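Ticket: Bowl sits off center on plate, rattles and wanders (Andness green bowl / Londa blue plate)
Opened by: Giang Đàm
Category: Tableware, fit and stacking
Status: Open, waiting on customer

Hi there! I bought the Andness bowl in green and the Londa dinner plate in blue in January because your site lists them as a set you can use together (bowl on top of plate, soup lunch, very nice). I love the colors and I'm not trying to return anything yet. I just can't get the bowl to sit in the middle of the plate and stay there, and it's driving me a little nuts.

What happens is this. I put the bowl down in the center, I let go, I carry the plate to the table, and by the time I get there the bowl has slid over to one side. Sometimes it makes a tiny ticking sound as well, like something is rocking. It's worse with soup in it, obviously, and I have had one lap incident with lentils that I would rather not repeat.

Your help page says to check three things before opening a ticket so I did those first. Notes below, in the order I did them, kind of messy, sorry.

Check 1, stickers and residue. There was a paper label under the bowl and I had only half peeled it. Soaked it in warm water with dish soap for 10 minutes, rubbed the rest off with my thumb, dried it. Felt smooth after that. Put the bowl back on the plate. Ticking was a bit quieter but the bowl still slid when I tilted the plate.

Check 2, is the table level. Fair question! My kitchen floor slopes toward the back door so I wouldn't trust anything in there. I took both pieces over to the gray table, which is the flattest thing I have, and laid my level across it both ways. Bubble in the middle. So it isn't the table. I also tried the plate by itself, pressing down on the rim all the way around, and it doesn't rock at all. Then the bowl by itself straight on the table, same thing, solid. So each one is fine alone and it's only when they're together.

Check 3, swap one piece. I have an old Ogilvie saucer and a white Lanisska plate from before. The Andness bowl on the Lanisska plate stays put, no tick, no slide. The old saucer on the Londa plate slides a little too, but it's so light I don't know if that counts for anything. I'm leaning toward the plate but I'm no expert.

After that I did the whole thing over, bowl on the table first and then up on the plate. Both pieces clean and dried with a towel.

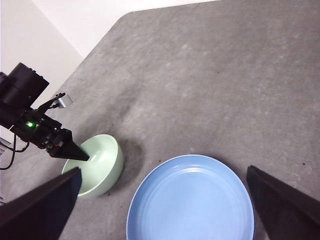
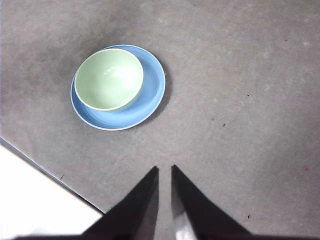
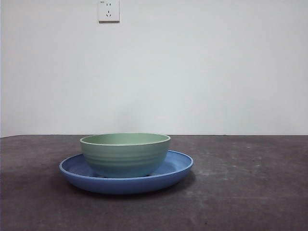 Andness bowl in green, in the last two on the Londa plate in blue

The one from the side is probably the most useful for you. There's more empty plate on the right than on the left, and that's the sort of spot where the bowl ends up at my house. You can also make out a faint ring in the plate on that side, where the surface is open. My question is whether that ring is supposed to be a seat for the bowl. If it is, then the foot of my bowl is way too small for it, and it would make sense to me that it just floats around inside. If it's only decoration, then ignore me.

I couldn't find a foot measurement anywhere on the product page, only the width across the top. Could you add that? It would help people who are mixing pieces.

Things I tried after the checks:

Turned the plate a quarter turn and set the bowl down again. Same slide. Another quarter turn, same. I went all the way around and I can't say it prefers one direction, it goes wherever I tip it.

Ran a fingernail over the foot of the bowl. Smooth all around, no chip, no drip of glaze that I can feel. The ridges on the outside of the bowl are nice and even too, so I don't think I got a second.

Put a folded paper napkin between them. This works great and looks terrible. The napkin also gets soggy the second anything spills.

Tried a damp dishcloth wiped over the plate first. Works for a minute or so and then it dries and we're back to sliding.

Rubbed the foot very lightly with 1000 grit wet sandpaper, 2 passes, because somebody in the reviews said it gives a little grip. I stopped there, I got nervous about the glaze. Can't tell any difference. (If that voids something please tell me now so I can be sad about it early.)

---

Reply from support, 9:40 a.m.

Hi Giang, thanks for the thorough notes. The ring in the Londa plate is part of the shape of the dish and wasn't made as a seat for the Andness bowl. The two are listed together for color and size, and we agree the wording on the page sounds like more than that. We've passed it on. Light sanding on the foot won't affect your claim. Could you check the ticking one more time with the bowl empty and the plate on a folded towel? If it still ticks, we'd like to replace the bowl. If it only slides, we can send you a set of clear felt-free dots for the foot.

---

Reply from Giang Đàm, 2:15 p.m.

Thank you, that was fast! Did the towel test. Pushed on the bowl's rim 10 times, moving around it a little each time. No tick at all. Took the towel away and tried again on the bare table, and I got one small tick, but I think that was my ring hitting the side of the bowl, because I took the ring off and couldn't get it to happen again. So I guess the ticking was the label all along plus me, and what's left is the sliding.

I'll take the dots please. Two questions about them. Do they survive the dishwasher, top rack? And are they thick enough that the bowl will look lifted up when it's on the plate? I like how it looks now with just that thin dark line under the foot, and I'd hate to have it perched on little stilts.

Leave the ticket open until they get here if you can. I'll carry something less dangerous than lentils the first time, probably crackers, and write back.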